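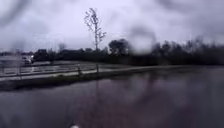
雨天该不该放机器人出门，规程里应当写清楚

2018年3月22日

Widport的地面机器人试行规程里，关于天气只有一句：“恶劣天气下应谨慎运行。”我在Clullside做了几年户外移动机器人的现场运行，每次给新来的同事讲规程，讲到这一句都要停下来。什么叫恶劣，谁来判断，谨慎要谨慎到什么程度，条文里都没有。值班的人只好各按各的理解办。有人看见下小雨就收车，有人觉得只要电机舱不进水就可以一直跑。

我的看法是，这一句应当删掉，换成几条能够检查的规定。检查的对象也要换一换。现在大家谈雨天，第一反应是防水等级，外壳密封够不够，接插件要不要加胶圈。这些当然要管，但在我经手的记录里，因为进水停机的次数很少，因为看不清而走偏、急停、原地打转的次数多得多。机器人的身体比它的眼睛耐雨，规程却几乎只管身体。

先说能见度这个词。很多规程从道路交通那边借来“能见度”的概念，规定低于某个距离就停止运行。对人来说，能见度是空气的事，雾有多浓，雨有多密。对装在机器人身上的相机来说，空气常常没有问题，问题在镜头外面那一层水。雨停了，天都亮了，水珠还挂在护罩上，远处的树糊成一团。气象站这时报的能见度很好，按规程可以出车，出去以后相机看到的东西却还不如下雨的时候。拿气象数据当放行条件，等于量了别处的东西。

所以第一条，我主张放行与否看机器人自己的图像。做法并不复杂：出车之前，在固定的位置对着固定的参照物拍一张，和晴天存下来的那张比，轮廓达不到要求就擦，擦完再拍，再达不到就不出。参照物可以是栏杆，可以是路边的立柱，只要它不动、有清楚的直边。途中也要比，每到一个固定点比一次。Pietrzak给他们的Hirnano平台写的操作手册里有类似的步骤，但放在“建议”一栏，没有人照做，原因很简单，建议栏里的事做了不加分，不做也不扣分。

有人会说，图像质量可以由软件自动评估，何必要人去比。我不反对自动评估，我自己也在用。可是自动评估给出的是一个分数，分数低了怎么办，还是要规程来定。我见过的几套系统，分数低了就在日志里写一行警告，然后继续走。这行警告第二天早上才有人读到。规程如果不规定分数和动作之间的关系，评估做得再细也只是存档。

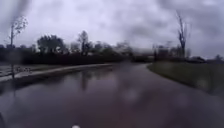 路面积水的规定比镜头更缺。现在的条文里，路面只分“可通行”和“不可通行”，标准是坡度、台阶高度和障碍物，水只有深到会没过轮轴才算数。薄薄一层水不影响通行，于是就当它不存在。可是对视觉来说，薄水恰恰是最麻烦的。深色的路面积了雨水，天空的灰白整片映在上面，前面那棵树也在水里拖出一道竖着的黑影。算法要在这样的画面里分清哪里是路、哪里是天，哪一道暗色是真的东西、哪一道是倒影。左边有一条浅灰色的混凝土路缘，还算好认；右边只有草地，草和路的边界没有高差，也没有线，颜色一糊就难分了。我主张把这种路段单独列为一类，叫什么名字都行，要紧的是进入这一类以后速度上限要降，横向位置要更多地依靠有实体的那一侧。

降速的道理，写规程的人都懂，难的是降到多少。我不赞成在条文里写死一个数字，各家机器重量不同，刹车不同，湿路面上的制动距离也不同。应当写的是关系：机器人在任何时刻的速度，必须保证它能在自己当时确实看清的距离之内停下来。“当时确实看清”这几个字不能省。现在许多手册里的停车距离是拿标称感知距离算的，那个数字来自干燥的试验场，镜头是刚擦过的。下雨以后感知距离缩了，速度表没有跟着改，纸面上的安全余量就没有了。

再说横向。人在湿路上走，会不自觉地往路中间靠，因为边上看着不牢靠。机器人没有这个习惯，它该走哪里就走哪里，定位偏了它也不知道自己偏了。轮子压上草地，在干燥的日子里只是颠一下，雨后土是软的，压上去就可能陷住。陷住以后，有些平台的默认反应是加大扭矩。这一点我认为应当明令禁止：在湿软地面上，驱动轮持续打滑就要停，通知人来，不许反复尝试。试得越多坑越深，草地也毁了，园林那边的投诉多半是从这里来的。

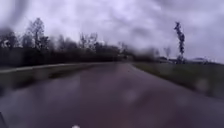 Igor Krawczyk读过这篇文章的初稿，他不同意我的大部分主张。他的意思是，规则写得越细，小团队越没法遵守，最后大家会选择只在晴天测试，雨天的问题就永远留在那里，等产品卖出去以后才由用户碰到。他还提醒我，Clullside一年里干燥的日子并不多，如果出车前都要拍照比对、途中还要逐点核查，测试里程会掉得很厉害。他宁可规程只写一条：出了事谁负责。责任写清楚了，各家自然会去擦镜头。

他担心的事情是真的。我也见过只在晴天跑测试的团队，报告很漂亮，一到雨季就不接电话。雨天测试应当鼓励，我从来没有主张过下雨就收车。我前面提的那些规定，目的正是让人可以在雨里放心地跑，知道跑到什么程度该停。没有这些规定，第一次出事以后的反应一定是一刀切，全部停掉，到那时候雨天测试才真的没有了。

至于只写责任，我认为不够。责任是事后的东西。责任条款要起作用，先得查得清楚当时发生了什么，而雨天的事故恰恰最难查。图像是糊的，现场的水干了，值班的人只记得“当时看着还行”。如果没有出车前的比对图，没有途中的记录，责任该落在谁身上，吵一个月也吵不出来。我参加过一次这样的讨论，双方各有各的日志，时间还对不上，最后不了了之，机器修好继续跑，规程一个字没改。

说到记录，我想多写几句，因为这是最便宜、也最常被省掉的一项。我们整理过一批雨天运行的日志，共3146条，里面“天气”一栏填得最多的是“阴”，其次是空白。填“阴”的有不少对应的图像明明满是水痕。填的人没有撒谎，他填的时候雨也许已经停了，表上又只有“晴、阴、雨、雪”可选。雨停后的湿路面，在这张表上找不到位置。表格本身就把最该记的情况漏掉了。

我建议把天气栏拆成三栏，一栏记有没有降水，一栏记路面是干是湿、有无积水，一栏记镜头状态。三栏都用选项，不要让人写字，写字的栏目在冷天里没有人会好好填。镜头状态这一栏要附一张当时的原图，不许用处理过的图代替。去雨、增强、锐化之后的图很好看，拿来汇报没有问题，拿来查事故就会误事，因为机器人做决定的时候看到的未必是那个样子。

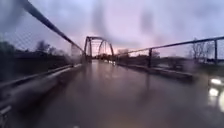
保存期限也要有个说法。现在各家保存多久全凭硬盘大小，有的一周就覆盖了。我主张雨天的原图和同一时段的控制指令一起存，至少存到下一次规程修订。修订的时候要拿真实的材料来谈，手上没有材料，会就开成了比谁嗓门大。

桥和栏杆之间的窄路段要另外规定。在开阔的路上，机器人停下来，行人可以从草地那边绕过去，虽然会湿了鞋。桥面两侧都拦着，停下来的机器人就是一个障碍物。现行规程对故障停车的要求是“就地停止”，放在桥上不合适。我的意见是，机器人上桥之前必须做一次完整的镜头检查，不合格就停在桥头靠边的位置等人；已经上了桥的，发现图像变差，可以用最低速继续走到对面，前提是前方没有行人，而且近处的测距还可靠。两个条件缺一个，就停下，亮灯，叫人。这是我能想到的唯一一处允许“看不太清还继续走”的例外，所以条文要写得很窄，免得别的路段也来引用。

灯光也属于这一类。傍晚雨后，对面来的强光打在带水的镜头上会散成一大团，旁边的东西都淹在里面。白天合格的比对图，到了傍晚就不能作数。因此比对要分时段，白天一张参照，入夜前后一张参照，不能拿中午的结果一直用到天黑。我们自己在这件事上也疏忽过，有一个季度的比对都是上午做的，傍晚那一班拿着上午的合格记录就出车，做规程检查的人翻到那里，签了字，也没有觉得有什么不对。我就是签字的人。

随行人员的要求，现行规程写的是“视线范围内”。雨天这几个字也要改。晴天站在远处看得见机器人，喊一声走过去都来得及，雨天打着伞、戴着兜帽，视线范围是够的，反应跟不上。我主张雨天随行人员和机器人之间的距离不超过20米，手里拿着急停，不能放在口袋里或者背包里。手套如果厚到按不准按钮，就换手套。每班连续在雨里的时间也要限制，人冷了以后判断会变差，这和镜头上有水是同样性质的问题，规程里却从来没有人提。

再回到擦镜头。听起来是小事，可是怎么擦，用什么擦，擦完算不算合格，都应该写。我见过用袖子擦的，用纸巾擦的，擦完水珠没有了，留下一层油膜，下一阵雨落上去糊得更厉害。疏水涂层也是一样，新的时候好用，用纸巾擦上一段时间就没有了，而记录里还写着“已涂层”。涂层应当有更换记录，布应当随车带，带几块，湿了放哪里，这些写进检查表，占不了几行。

费用是绕不开的。有人给我算过账，按我的办法，每台机器一年多出来的人工和耗材要3000。这个数字我没有异议。对一个只有5台机器的小团队，这笔钱要认真考虑，我也认为规程可以给小团队留一个过渡期，比如到7月雨水多的时候再执行记录部分，放行检查和随行距离则马上执行。后面这两项几乎不花钱，花的是耐心。

还有一种意见，认为相机以后会被别的传感器代替，或者算法会强到不在乎水珠，现在写这些规定很快就会过时。技术会变，这我同意。所以我前面尽量写的是关系和动作，没有写型号和像素。“能在看清的距离内停下来”这一条，换了什么传感器都成立。等哪一天有人拿出湿路面上的长期数据，证明某一条确实多余，删掉就是。规程本来就应该可以删。现在的问题是，该有的那几条还没有写上去，而雨已经在下了，机器人每天都在路上。

Widport的规程正在征求意见，我会把上面这些按条文格式整理好寄过去，其中桥面例外那一条措辞还没有定，Igor Krawczyk答应帮我再看一遍。他仍然不同意，但他改条文的时候很仔细。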